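Search this site Search Talks and Notes
9 min read

Can It Do the Washing Up Yet?
Speaker notes, April 2, 2021

(Start without slides. Wait for the people at the back to find chairs.)

Hello everyone, thanks for coming, and thanks to Kittipong Somboon for asking me and then for not minding when I changed the title twice. The first title had the word "autonomy" in it and I thought half of you would stay at home.

So I get asked one question more than any other, usually at weddings. People hear what I do and they say, right, when can I have one that does the dishes? And I used to give a long answer, with bits about sensors in it, and I could see them looking over my shoulder for the cake. These days I say "not this year" and ask what they'd have it do first. The answers are much better than mine! Very few people say cooking. They say picking things up. Shoes, toys, the stuff that collects on the stairs. One woman in Cluvstead told me she'd pay good money for a machine that only dealt with the chair in the bedroom. You know the chair.

That's the chore I want to talk about tonight. Picking one thing out of a heap of other things and putting it where it belongs. It's tidying up at home, and in a shop or a warehouse it's order picking, and underneath it's pretty much the same job.

(Ask for hands: who has tidied a child's room this week? Leave a gap for laughing, if there is any.)

OK. When you reach into a toy box you do a lot without noticing. You decide which thing is on top. You decide where to hold it. You push something else aside with your knuckles on the way in, and if it slips you've already changed your grip before you've thought about it. A machine has to be given every bit of that, or has to learn it, and the learning is slow. I spent most of March on grasping and came home dreaming about handles.
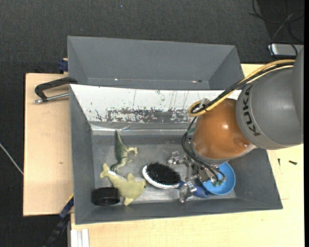
The trouble is the mix. If you gave me a crate of identical tins I could sell you something tomorrow that would empty it all night. Give me a hairbrush, a bowl and a cuddly toy in the same bin and we're into a different sort of evening. A hairbrush is thin at one end and fat at the other, so where you pinch it matters a great deal. A bowl you want by the rim, unless it's tipped against something. A soft toy squashes, which sounds like a gift, except that now it's a different shape from the one you planned for.

Then there's the wall of the bin itself. I do go on about walls, sorry. Anything lying close to a corner is a pain, because the fingers need somewhere to go on both sides. You or I would hook it out with one fingertip. (Do the fingertip thing with the water glass. Move the water first.)

Let me give you some numbers, and these are from our own trials on the Graltstead project, so please don't take them as the state of the whole world. We ran 2520 picks from mixed bins. I won't put the whole table up, it's in the handout, but the one I care about is 51. That's how many times a person had to step in and sort something out by hand. Now, is that good? My boss thinks it's lovely. I think it depends who's standing there. In a warehouse with someone walking the line anyway, fine. In your kitchen, the someone is you, and you'd have been quicker doing it yourself.

(Slide: Grivetti floor plan. Skip if running late.)

Grivetti, for those who don't know them, do returns for small online shops. People send back a jumper and a lamp and a single boot, all in one bag. I spent two days there, mostly on a stool, watching the pickers. They're fast, but what struck me was how much they feel for things. They look away! They're chatting to each other with one arm in a tote, and the hand gets on with it. Our arm does almost everything by looking, and looking is no help at all once your own gripper is between you and the thing you want.

I asked one of the pickers whether she'd want a machine next to her. She said yes, if it took the heavy bags and left her the fiddly ones, and then asked if it would need a lunch break. I've pinched that for every talk since.

So where does that leave the house? My honest guess goes like this. Floors, more or less done, as long as you don't mind lifting the rug. Folding, slow and expensive. Dishes, I'd wait. Tidying a heap of mixed things into the right places, it can do some of it, on a table, with good light and somebody nearby. The putting away is harder than the picking up, too. Knowing where a thing lives is a family matter. In our house the scissors live in three places and we argue about all of them.

The people at Phromma are trying something I like, where you show the machine your own cupboards first and it only touches what you've shown it. It's early. They let me have a go, and it took me roughly an hour to show it one drawer, though in fairness I kept stopping to tidy the drawer.

(If asked about price: say I don't set them. If asked about jobs: tell the lunch break story again if it got a laugh, otherwise go to what the Grivetti pickers said about heavy bags, and give that one proper time.)

(If asked about pets: no idea, ask Kittipong, he has the cats.)

Right, questions. Shout if the microphone doesn't reach you, and the handouts are by the door next to the coats.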